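Two weeks without the dishwasher

Posted February 13, 2026

The dishwasher stopped draining at the end of January. I bailed it out with a measuring cup, cleaned the filter, ran it again and got the same gray puddle at the bottom. The repair shop in Stokumham wanted 59 dollars to come and look at it. The man who came looked at it for as long as it takes to drink a coffee and said the pump was gone. A new pump with labor would be more than I paid for the machine, which I bought used from Elaine Amaral when she moved.

A new one of the same width is 687 dollars before delivery. I wrote that number on the pad by the phone and left it there. Then I started washing by hand, thinking it would be for a weekend.

I grew up washing by hand, so none of this is new to me, but I had forgotten the order. Glasses first, then silverware, then plates and bowls, then anything with grease. If you start with the frying pan you have to change the water right away. My mother kept a second basin for rinsing and I thought that was fussy. I now have a second basin. It came from the hardware store and it fits in the left side of the sink with the faucet turned.

The other thing I had forgotten is how few dishes a person needs. With the machine I used a clean bowl for everything and let them pile up until there was a full load, every 3 days or so. Now I have one bowl for breakfast and I wash it after breakfast. Most of the cupboard hasn't been opened. I took out the stack of mixed plates from the top shelf, kept 7, and put the rest in a box in the hall. Deolinda Paiva is taking the box for her son's apartment.

The drying rack is the weak point. The one I had was meant for a few odd items and tips over when a pot goes on the end. I have been putting a folded towel next to it and standing the pots there upside down. The towel has to be hung up at night or it smells by the second day. I use the thin cotton kind. The thick ones hold water and never get fully dry in February.

Hot water is fine if I don't let it run. My hands are not fine. I bought gloves, size medium, and they are too long in the fingers, so I'm back to hand cream.

I haven't decided about the machine. The space under the counter would hold the big pots and the recycling, and I keep measuring it. Bowls are what I would miss it for most, the ones with dried oatmeal in them.
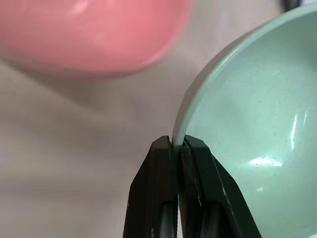
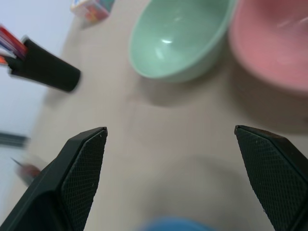

Bowls, mint green and pink in the second one, blue and pale green in the third. 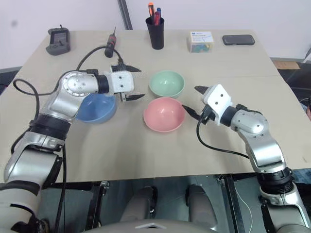
1 comment

Emerson Assunção
We gave ours up when we redid the kitchen and I don't regret it, but there are two of us and we take turns. For the oatmeal, put cold water in the bowl as soon as you finish eating. Hot water makes it stick worse. And look for a rack with a bar along the side for pots, because the towel gets old fast.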